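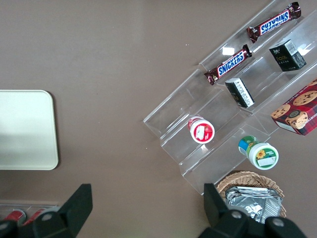
Draston Counter Pair: a long review from a small shop

I promised several of you I'd write this up once we had lived with it for a while, so put the kettle on, because I do go on a bit. The Draston Counter Pair is a two-armed serving kit for small counters: two white arms on round bases, a gripper on each, a wrist camera so that the thing can see what it's reaching for, and a program called Lemma that you run from a tablet. A customer picks what they want, the arms put it on a tray, and off they go. We hired ours through Lelta in February, for the snack counter at Wondlow, and I've been fussing over it ever since.

Setting it up

The arms come already wired to the control box, bless them, and bolting the bases down was the only part that needed a second pair of hands. After that you lay out your goods and show Lemma each item in turn, turning it this way and that in front of the wrist camera. The manual says to allow 10 minutes per item. A chocolate bar took me far less, and the little jars with white lids took a good deal more (I think I was holding them too close, and the manual is no help at all on that point).

You don't need special shelving, which pleased me no end. Ours works from clear acrylic steps and ordinary wicker baskets, with a plain rounded tray in the middle for the order. I had worried that see-through stands would confuse the camera, and they do now and then when the ceiling lights are on full. Turning one light down made a great difference.

How it picks things up

Chocolate bars are its party piece. The Snickers on the steps have crimped ends that stick out nicely, and the gripper comes down either side of the bar and lifts it as gently as you please. Small boxes are just as good so long as they're set at a bit of an angle with room for the fingers. Foil packets piled in a basket are harder work! It will take the top one happily enough, but if two have slid together it dithers, backs off and has another look, and you can feel the queue dithering along with it.

Sandwiches were the thing I most wanted to see, being soft and easily spoiled. Draston gives you a grip setting for each item, and the one it suggested for bread was far too firm. I brought it down two notches and have been happy since. Stand the wedge on its edge in the basket and the fingers can get hold of it properly.
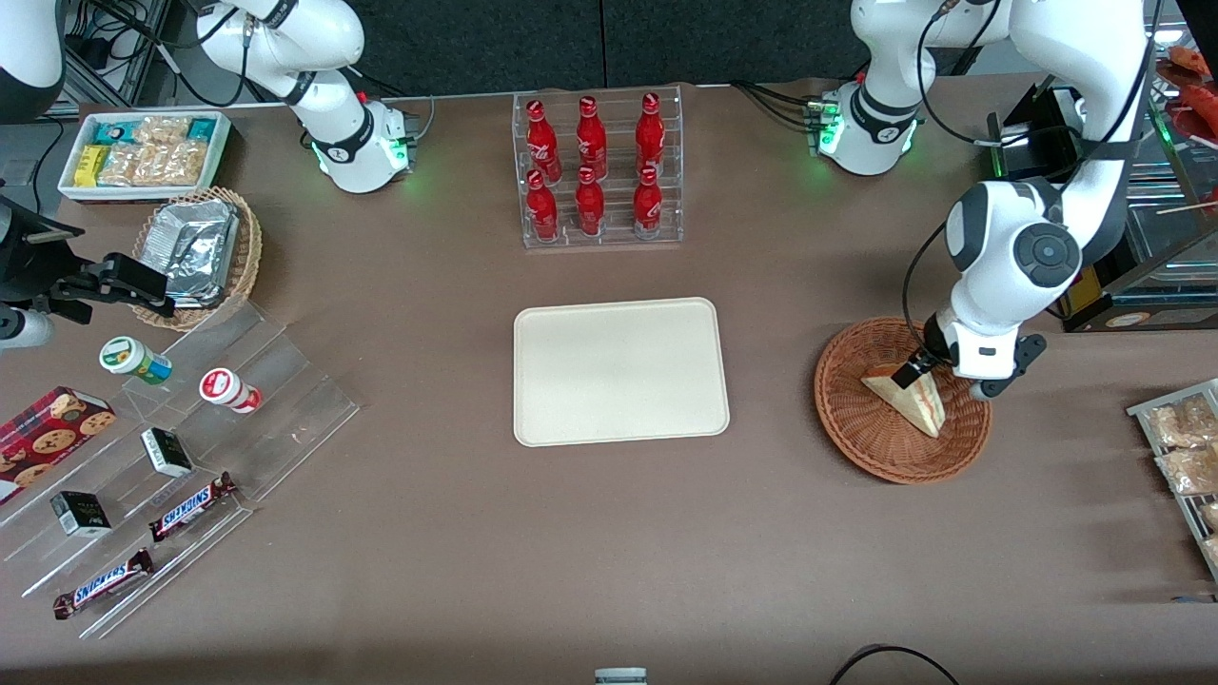 Can it work both arms at once?

It can, provided the two arms are fetching from different sides of the table. If both need the same patch, one waits for the other.

What it costs

The hire is 891 pounds a month with Lelta, and there was a deposit of 2000 on top, which made me swallow hard. Buying outright never came into it for us. The hire does include a call-out, and when our left gripper started sticking they came the next morning and were very kind about it. Spare finger pads are extra, and I do think a set ought to come in the box at that price.

Grumbles

The tablet screen is fiddly, and Lemma hides the stock page under a menu called Layout, where I still forget to look. It stores 3000 orders before the oldest drop off, so do save your records if you like to keep them. The arms also need a clear space to swing in, a fair bit higher than you'd think, and we had to take down a hanging sign I was fond of.

Would I hire it again? I would, for packets and bars and sandwiches at a steady pace. For a lunchtime rush I'd still want somebody behind the counter. We've renewed until the winter, and my next job is to teach it the flapjacks.

Posted Aug 27, 2020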